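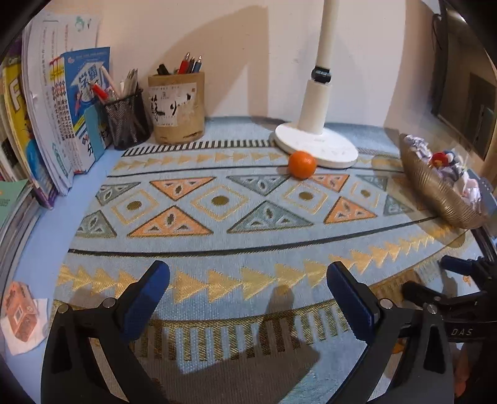
According to Gervásio Queiroz, the west windows were the reason he stopped booking the two o'clock table. Customers would sit down, squint, order something cold and ask to be moved. By February he was pulling the blinds at lunch and running the lights all afternoon, in a restaurant he'd rented for the view.

So, window film. Not the purple bubbly stuff off the back of a 1990s hatchback. The current kind, nearly clear, goes on the inside of the glass and turns back a good part of the sun's heat before it gets to the chairs.

Queiroz had 14 panes done in two mornings. Job went to Padlow, a three-van outfit that mostly does shopfronts and dental offices. Edith Grajales runs the crew. She turned up with a spray bottle, a squeegee and a roll of film taller than she is, and spent the first hour just cleaning.

"People want to watch the film go on," she says. "The cleaning is the job. One bit of grit and you'll look at it for ten years."

She scrapes, washes, scrapes again, wipes the gasket with a lint free cloth. Then soapy water on the glass, film down, squeegee from the middle out. Trim. Squeegee again. It looks awful for a while — hazy, little pockets of water, a faint milky patch near the bottom. Owners call in a panic on day three. She tells them to wait a month before they call again and most don't.

Cost is where it gets murky. Queiroz got three quotes and they were nowhere near each other. The low one was $68 a pane and didn't include taking off the old lettering. The high one included everything and a film he didn't need, thick security stuff meant for street level glass. He went in the middle.

Yolanda Agudelo, who manages a row of rental shops on Urrego Street, says to ask one question before price: what kind of glass is it? Double panes can be a problem. A film that soaks up heat, on the wrong sealed unit, can stress the glass until it cracks, and then the window maker's warranty may be no help. She learned this on a corner unit. Two cracks, one week, nobody paying but her.

"Get it in writing that the film suits the glass," she says. "If they wave you off, find someone else."

Other things that came up more then once. Reflective films look like a mirror from the street by day, and at night it flips, so don't count on them for privacy once the lights are on. Plants near the glass may slow down a bit. Ammonia cleaners are out. Paper towels too, they can scratch. And check the lease, or the landlord, or both, before anybody touches the outside look of a building. Some streets have rules on shine.

Does it save money? Depends who you ask. Agudelo compared one summer's power bills with the next for a single shop and came out $274 ahead, though she admits the second summer was milder and the tenant had changed. Grajales won't promise a number. She'll promise less glare on the card reader, which is what the shopkeepers complain about anyway.

Fading is the other selling point. Édgar Cuadros sells fabric at Biretti, two doors down from Queiroz, and used to rotate the bolts in his window every few days so they'd fade evenly. He had film put up last year. Still rotates them, out of habit, but less. Film cuts most of the ultraviolet but plain daylight and heat do damge of their own, and he's seen a red linen go pinkish behind treated glass. Slower, he says. Took a whole season.

As for doing it yourself, a small bathroom window, sure. Buy extra. Work on a cloudy day if you can and get a second pair of hands for anything wider than your arms. Queiroz tried the pane in his back office first and it's still up there, one long crease down the left side, with Grajales offering to redo it every time she comes in for lunch. She sits at the window table now. Two o'clock, usually, soup and a coffee.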